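Gririer Bench Notes
Setting up a tabletop work cell to the Brudel house rules

Applies to single-arm cells on a round or square table in an ordinary room. It covers layout, cable routing, approach height and the restart check. It does not replace the risk assessment for your arm, and it assumes the emergency stop and the joint limits have already been tested.

Before you start

You need the layout sheet for the cell, a tape measure, painter's tape and the arm's teach pendant. Put the arm in hold before placing or moving any object by hand. A reduced-speed mode is not a hold.

Step 1. Place the objects

Work from the back of the table to the front. Tall and breakable items go at the back, low items go in front. Glass is never placed between the arm's base and its main pick area.

Lay flat items such as lids and spoons so that the whole item is supported by the table. Loose paper is allowed only on the side away from the arm. If a sheet curls, leave it curled and note it on the layout sheet. Do not weigh it down with something that is not on the list.

Small items that can roll are checked last. Push each one lightly with a finger. If it travels more than 13 mm, turn it or move it inward.

Step 2. Set the approach height

Bring the gripper over the first target with the fingers pointing down and stop short of contact. Look from the side, at table level, and confirm that there is a gap under the fingertips. With the arm over a lid, also check that no utensil next to it lies under the gripper body.

Record the height at this point. The default approach height in the Prorine profile is 118 mm above the table. Lower hover points are permitted for flat targets, but they must be saved as separate points and run at reduced speed the first time.

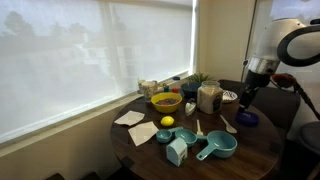 Step 3. Route the cables

Cables are the most common cause of a failed layout check. A cord that clears everything at the home position can drag across the table once the wrist turns.

3.1 Leave enough slack at the wrist for the full planned rotation, then stop. Extra slack ends up on the table.

3.2 Jog the arm slowly to the four outer points of the work area. At each point, look at the lowest part of every cable.

3.3 Where a cable hangs over the table, mark that strip as a no-place area on the layout sheet. Light items inside the strip are moved or accepted in writing by the cell owner.

3.4 Check connectors by hand, with the arm in hold. A connector must not carry the weight of the cable below it.

Repeat 3.2 whenever the arm is moved to a new starting pose. Cables that loop down near a flat lid, with the gripper raised over the table, call for a fresh look before the next motion. 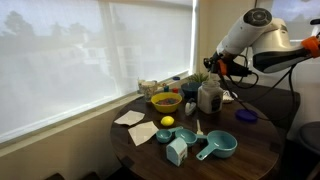 Ismail Ezzat

Step 4. Run the restart check

Do this after every stop, including stops you caused yourself.

- Compare the table with the layout sheet. Correct the table or correct the sheet.
- Confirm that seats near the table are outside the arm's marked reach.
- Confirm that hands, sleeves and tools are clear.
- Release the hold and run the first motion at reduced speed.

If the first motion triggers a force stop, do not raise the threshold. Return to Step 2.

Records

File the layout sheet under the cell number and keep it for 132 days. Cells that share a Nepia controller use one sheet per arm. Changes to these rules go to Coralie Paewai; the next revision is due in January.

Last edited 2025-11-23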